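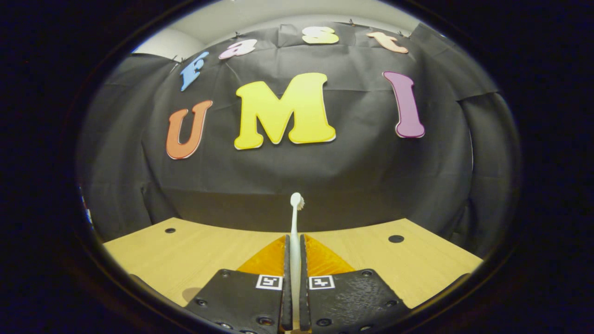
Rovden Calibration Server
Post-hoc probability calibration for trained classifiers

Overview
Rovden takes the raw scores of a trained classifier and returns calibrated probabilities. The classifier is not retrained and its weights are not read. Input is a table of logits with one label per row. Output is a small calibration file that can be applied at inference time, either by the Rovden runtime or by your own code.

The server is meant for teams that already have a model in service and need its confidence values to match observed error rates. It does not improve ranking. If two classes are confused before calibration, they will usually still be confused after it.

Methods included
Temperature scaling
Vector scaling
Isotonic regression (one-vs-rest)
Histogram binning, equal width or equal mass

Temperature scaling is the default and leaves the predicted class unchanged. The other methods can change it, and the report lists every held-out row where this happened.

Data requirements
Minimum held-out rows: 1000
Recommended for isotonic regression: 2000 or more per class
Accepted formats: CSV, Parquet, NumPy arrays
Labels: integer or string, single label per row

Rows used to train the classifier must not appear in the calibration set. The server cannot detect this unless row IDs are supplied for both sets – with IDs present, overlapping rows are rejected and written to a log. 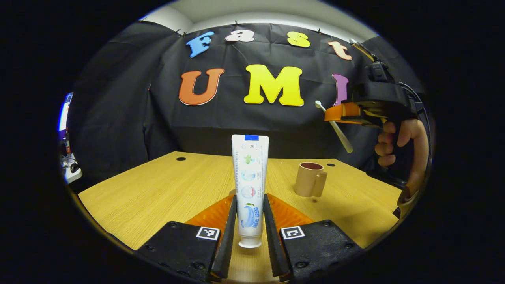

Toothpaste tube, standing cap down.

Reports
Each run writes a reliability diagram, expected calibration error, Brier score and negative log-likelihood, before and after. Bin count is set by the user. Calibration error depends on the binning, so the bin edges are stored with the result and two runs are compared only when their edges match.

Cross-validated runs use 5 folds. Per-fold values are kept in the report file and are not averaged unless the flag is set.

Installation
The server runs as a single process on Linux and listens on port 909 by default. Ports in this range need elevated privileges on most systems; change the port in the config file if the service account does not have them. A GPU is not used.

Known limits
Multi-label output is not supported. Isotonic regression on rare classes tends to overfit, and the server issues a warning but does not stop the run. Calibration files written before the April release must be converted with the supplied script.

Licensing and support
Licensed per host by Undham. Evaluation copies have all methods enabled and differ only in the report header. Technical questions go to Lucyna Sobczak, licensing to Ea Bundgaard.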